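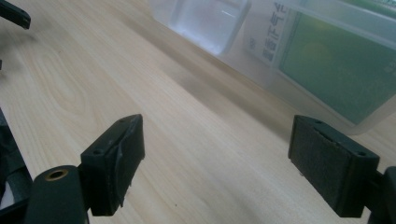

Gripper open, container at the far side of the table.

Week two of the packing demos, and the total stands at 411 recordings. The current task is small items and a lidded plastic container, done with the hand-held grippers. Remote control was dropped in July. The Pliscombe arm could manage it, but I averaged 54 seconds per attempt over the link and 19 by hand, and the slow ones taught the policy to hesitate.

Pads are the open question. A worn rubbery surface and a felt-like one do not let go of a package in the same way, and the release is where most of my rejected recordings fail. I log pad condition with each batch now. The Nonitz scripts have no column for it, so it goes in the notes field.

Rules I am keeping for this set: approach from above, close slowly, pause before lifting. The second gripper stays low near the front edge of the table unless the lid needs it. Lid position varies between batches. I threw out 16 recordings where my wrist turned too fast for the tracking to follow. 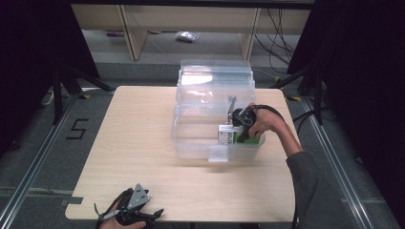

Next batch

Same container, different starting corners. Then a training run on Machala overnight, with the pad notes merged in by hand.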